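Impact Sound in Shared Buildings: Floor Coverings at the Zadley Site

4. Results

Footfall and dropped-object noise were measured in the room below the test floor over 14 evenings in October. A total of 1277 impacts were logged, of which 103 were discarded owing to traffic on Porum Road. The sound level meter was checked against its calibrator at the start and end of each session.

The bare floor gave the highest levels in every band. Carpet lowered the upper bands strongly but had little effect below 125 Hz. Foam tiles performed better than carpet in the middle bands. Cork was not tested, as the Rovilex sample arrived after the last session.

5. Limitations

Only one ceiling type was available. The receiving room was furnished, and its reverberation time was taken from a single position. Results should not be compared directly with laboratory ratings.

6. Further work

A second joist spacing should be tested, and the low bands repeated with a heavier impact source. 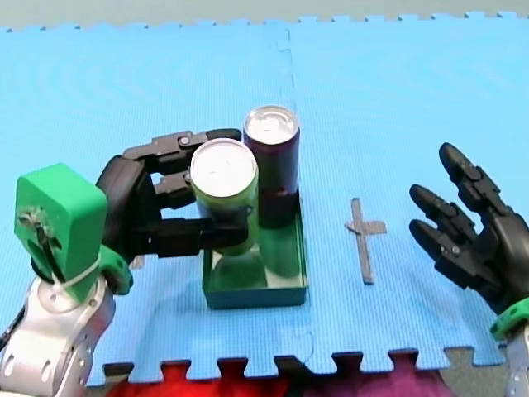 Second marker's comment: the discarded impacts need a stated threshold. Section 4 says traffic was the cause but gives no level above which a reading was rejected, so the selection cannot be repeated by another group.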